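Knoten, Fadenenden und was im März liegen geblieben ist

Die Unterlagen von Broltenard sind nach dem Winter durch. Zwei davon haben so viele Einstiche, dass der Faden beim Anziehen durch das Material schneidet, bevor der Knoten sitzt. Damit lässt sich noch die Fadenführung üben, für alles, was mit Zug zu tun hat, taugen sie nicht mehr. Ich habe bei Marti in Delberg neue bestellt und in der Wartezeit die Notizen der letzten Monate geordnet. Es sind 788 Knoten verzeichnet, die meisten mit einer Zeile, manche mit einer halben Seite.

Für Mitlesende, die wegen der Segelknoten hier sind: Die Systematik ist dieselbe, nur der Massstab ist ein anderer. Ein Halbschlag bleibt ein Halbschlag, auch wenn das Material 0,3 Millimeter dick ist.

Zur Begrifflichkeit

Ich verwende weiterhin die Schreibweise mit Ziffern und Zeichen. Eine Ziffer steht für die Zahl der Umschlingungen in einem Wurf, das Gleichheitszeichen für gegenläufige Würfe, das Malzeichen für gleichläufige. 1=1 ist demnach der Kreuzknoten, 1x1 der Altweiberknoten, 2=1 der chirurgische Knoten in der einfachen Form. In der Praxis kommt auf 2=1 immer mindestens ein weiterer Wurf, also 2=1=1. Wer die älteren Einträge liest, findet dort noch «Schifferknoten» für 1=1. Ich habe das nicht nachträglich geändert.

Ein Wurf ist flach, wenn beide Enden nach dem Anziehen in einer Linie liegen und gleich viel Zug erhalten haben. Bekommt ein Ende mehr Zug, kippt der Wurf, und das gespannte Ende läuft gerade durch, während sich das andere darum herumlegt. Daraus entsteht ein Gleitknoten. Das ist manchmal gewollt, weil sich die Schlinge damit nachschieben lässt. Ungewollt ist es der häufigste Fehler in meinen Notizen, und zwar mit grossem Abstand.

Erster Wurf: Spannung halten

Die doppelte Umschlingung im ersten Wurf erhöht die Reibung, sodass die Schlinge nicht sofort aufgeht, wenn man die Spannung für den zweiten Wurf kurz wegnimmt. Auf geflochtenem Faden funktioniert das gut. Auf monofilem Material ist der Effekt kleiner, als ich aufgrund der Literatur erwartet hatte. Der Faden hat ein Formgedächtnis aus der Packung, und der doppelte Wurf stellt sich wieder auf, sobald die Enden frei sind. Vorstrecken hilft: den Faden vor dem ersten Stich zwischen den Fingern langsam auf Länge ziehen und ein paar Sekunden halten. Ruckartiges Ziehen bringt nichts und beschädigt die Oberfläche.

Nachteil der doppelten Umschlingung: Sie baut höher und liegt asymmetrisch. Bei dünnem Faden stört das nicht. Bei dickem bleibt unter dem zweiten Wurf ein kleiner Spalt, der sich auch mit Kraft nicht schliessen lässt. Ich habe in solchen Fällen zu 1x1=1 gewechselt, also zwei gleichläufige Würfe als Gleitknoten heruntergeschoben und mit einem gegenläufigen Wurf gesperrt. Weniger Volumen, dafür muss der Sperrwurf stimmen. Wird er vergessen oder gekippt, hält das Ganze nur so lange, wie nichts daran zieht.

Greifen, ohne den Faden zu verletzen

Heidrun Hämmerli hat mir im Kurs einen Satz mitgegeben, den ich mir auf den Deckel des Notizhefts geschrieben habe: «Gefasst wird das Ende, das später abgeschnitten wird.» Gemeint ist, dass jede Klemmstelle im Faden eine Schwachstelle ist. Die geriffelten Backen eines Greifers drücken sich in den Faden ein, bei Monofil als Kerbe, bei Geflecht als Bündel gebrochener Einzelfasern. Liegt die Stelle im kurzen Ende, ist sie nach dem Abschneiden weg. Liegt sie im langen Ende, näht man sie beim nächsten Stich mit ein.

Geflochtenes Material zeigt die Schäden früh, weil einzelne Fasern abstehen. Das macht es zum Üben angenehmer als Monofil, bei dem man die Kerbe ohne Lupe kaum findet. Mein Standardfaden ist derzeit der geflochtene von Vimau, schwarz, auf Spule. Die Farbe ist eine reine Frage des Kontrasts. Auf heller Unterlage sieht man jeden Wurf, bis Kunstblut dazukommt, dann verschwimmt dunkler Faden mit dunklem Fleck und man arbeitet mehr nach Zug als nach Sicht.
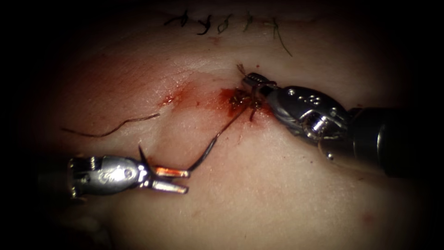

Dunkler Faden am Knoten: kurzes Ende nach unten, ein ausgefranstes Faserbüschel oberhalb der Greifbacken.

Ausgefranste Enden haben zwei Ursachen, die man auseinanderhalten sollte. Die eine ist der Schnitt. Eine Schere, die an der Spitze nicht mehr sauber schliesst, quetscht das Geflecht, bevor sie es trennt, und die Fasern stehen pinselförmig ab. Die andere ist das mehrfache Nachfassen an derselben Stelle. Dort lösen sich die Fasern seitlich, und der Faden wird auf einem kurzen Stück dicker und weich. Der Pinsel am Ende ist harmlos, solange das Ende lang genug ist. Die weiche Stelle gehört abgeschnitten, auch wenn man dafür einen Faden vorzeitig wechselt.

Länge der Enden

Abgeschnitten wird so kurz wie möglich und so lang wie nötig, was als Anweisung wertlos ist. Meine Werte auf der Unterlage: drei Millimeter bei Geflecht, fünf bei Monofil. Darunter rutschen mir bei Monofil die Enden im letzten Wurf durch, wenn der Knoten belastet wird. Das sind Werte für meinen Tisch, mein Material und meine Hand. Sie sind keine Empfehlung für irgendetwas, das lebt.

Die Schere dreht man vor dem Schnitt leicht an, dann sieht man den Knoten neben der Klinge. Mit flach aufgelegter Schere habe ich im Herbst mehrmals den Knoten selbst durchtrennt.

Zug und Unterlage

Das Anziehen ist der Teil, bei dem sich die Unterlage am stärksten bemerkbar macht. Silikon gibt nach und federt zurück. Man kann den Wurf zu fest anziehen, und es sieht trotzdem ordentlich aus, weil sich das Material nachträglich wieder hebt und den Faden überdeckt. Bei einer geschichteten Unterlage mit Gewebeeinlage ist das anders. Sie wölbt sich zwischen Ein- und Ausstich sichtbar auf, und man merkt, dass man eine Stufe zu weit ist. Ich arbeite deshalb seit dem Winter nur noch mit der geschichteten Variante, obwohl sie schneller verschleisst.

Die Zugrichtung soll in der Ebene der Unterlage bleiben, parallel zum Stichkanal, beide Enden gegenüber. Wer nach oben zieht, hebt die Schlinge ab und zieht den Knoten schräg zusammen. Bei Arbeit von Hand ist der Zeigefinger direkt am Knoten das beste Mittel dagegen. Mit Instrument gilt sinngemäss dasselbe: nah am Knoten fassen, flach ziehen, Richtung bei jedem Wurf wechseln. Der Wechsel ist es, der aus zwei Halbschlägen einen Kreuzknoten macht, und er geht verloren, sobald man auf Tempo arbeitet.

Messung

Für die Belastungsprobe hänge ich eine Schlinge über zwei Stahlstifte und belaste sie mit Wasser in einem Kanister, der langsam gefüllt wird. Notiert wird die Masse beim Versagen und die Art des Versagens: gerutscht oder gerissen. Pro Knotenform habe ich 14 Schlingen geprüft, alle aus derselben Spule.

Beim Geflecht ist 1=1 in neun Fällen gerutscht, in den übrigen gerissen. 2=1 ohne weiteren Wurf war etwas besser, aber streute stark. Mit 2=1=1 ist keine Schlinge mehr gerutscht. Gerissen sind sie alle direkt neben dem Knoten, dort, wo der Faden in die erste Umschlingung eintritt. Das entspricht dem, was man von jedem Tauwerk kennt: Der engste Radius unter Last verliert zuerst.

1x1 habe ich nach den ersten Versuchen nicht weiter verfolgt. Die Schlinge öffnet sich gleichmässig und ohne Ruck, man kann dabei zusehen.

Nicht berücksichtigt habe ich den Einfluss von Feuchtigkeit. Nasses Geflecht knotet sich spürbar anders, der erste Wurf sitzt satter, dafür lässt er sich nicht mehr korrigieren. Eine Messreihe dazu fehlt. Ich müsste den Faden definiert wässern und innerhalb einer festen Zeit knoten, und dafür ist der Aufbau mit dem Kanister zu langsam.

Reinigung der Unterlagen

Weil die Frage per Mail kam: Kunstblut auf Zuckerbasis geht mit lauwarmem Wasser und etwas Spülmittel ab, solange es frisch ist. Über Nacht zieht die Farbe in die Stichkanäle, und dort bleibt sie. Die Flecken sind mechanisch ohne Bedeutung. Sie stören nur, wenn man auf derselben Fläche später mit dunklem Faden arbeitet. Nach dem Waschen liegend trocknen, mit Talkum abpudern, in Papier einschlagen. Keine Plastiktüte, darin klebt die Deckschicht fest.

Offene Punkte

Monofil in der dünneren Stärke ist bestellt, aber noch nicht da. Die Schere geht zum Schleifen. Im Heft sind auf den hinteren Seiten die Einträge zum einhändigen Knoten mit links, die ich noch übertragen muss. Die Quote gekippter Würfe ist dort so hoch, dass ich die Reihe vermutlich wiederhole, bevor ich sie hier aufschreibe.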